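Toser incorpora a Clillow su catálogo de mobiliario técnico para talleres y laboratorios
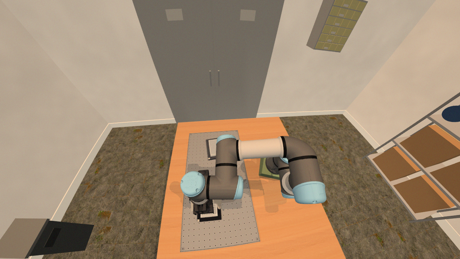 Mesa de madera y organizador mural de cajones en una sala con puerta doble gris oscuro. Imagen generada por ordenador.

11 de septiembre de 2018. Toser, fabricante de mobiliario técnico, ha formalizado la integración de Clillow, empresa dedicada al diseño de sistemas de almacenaje mural para piezas pequeñas. La operación comprende la cartera de productos, los planos de fabricación y los contratos de suministro vigentes. Las condiciones económicas no se han hecho públicas.

Con el acuerdo, las referencias de Clillow pasan a formar parte de la división de almacenaje de Toser, que dirigirá Domenica Marti. Los códigos de artículo actuales se mantendrán hasta diciembre. A partir de ese mes, los pedidos deberán cursarse con la nueva numeración, disponible en la tarifa profesional. Las tablas de equivalencia se remitirán a los distribuidores junto con la próxima actualización de precios.

El catálogo conjunto se organiza en 5 familias: bancos de trabajo, armarios, estanterías de carga media, sistemas murales y accesorios. La familia de sistemas murales es la que registra más cambios. Se unifica la distancia entre puntos de anclaje en 500 mm, de modo que los módulos de ambas procedencias podrán montarse sobre el mismo perfil. Los perfiles suministrados antes de esta fecha requieren un adaptador, que se servirá sin cargo con los pedidos de ampliación.

«La diferencia de anclajes era la principal incidencia técnica comunicada por los instaladores», indica Marti. «El perfil común reduce las referencias en almacén y simplifica la sustitución de módulos sueltos».

La fabricación de cajones y guías continuará en la planta de Kwok, cuyo responsable de producción, Prasetyo Osman, conserva el cargo. El montaje final de los bancos de trabajo se mantiene en las instalaciones de Toser. No se prevén modificaciones en los plazos de entrega de los artículos en existencias. Para las configuraciones a medida, el plazo ordinario será de 11 semanas desde la aprobación del plano.

La garantía de los productos de ambas marcas queda fijada en 5 años para estructuras metálicas y 2 años para guías, cerraduras y tiradores. Las garantías emitidas con anterioridad por Clillow conservarán sus condiciones originales y serán atendidas por el servicio técnico de Toser. Las reclamaciones deberán incluir el número de serie y el justificante de compra.

La distribución de la gama integrada corresponderá a Trokitz, que ya comercializaba los bancos de trabajo de Toser. Marwa Lamrani coordinará la formación de instaladores, centrada en el replanteo de perfiles, el reparto de cargas y la fijación en tabiques ligeros.

Documentación técnica y tarifas: Yoga Mangundap, departamento comercial de Toser.
Contacto de prensa: Tirta Pelupessy, comunicación de Toser.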